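Diary > Lamstead > March

Search entries Go

March 13, 2023

First go at the walking group at Lamstead! Nearly 90 minutes, two hills, and my knees are still talking to me. 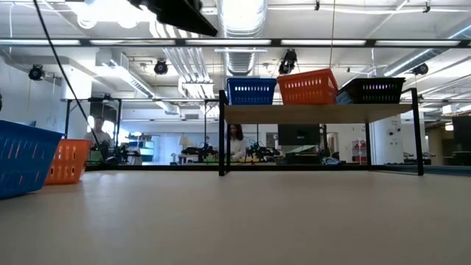 My legs had gone to jelly by the last gate - lovely crowd though, and all of us puffing. I want my gym bits sorted before next time, and a row of slotted baskets up on a low shelf, blue, orange and black, would do me nicely. Socks in the orange one.

Stretched for 10 minutes after tea.

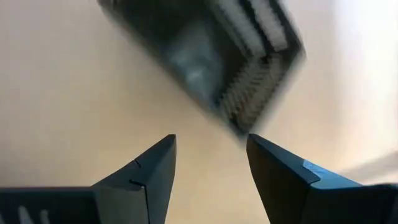 Next time

Bring water. Better boots!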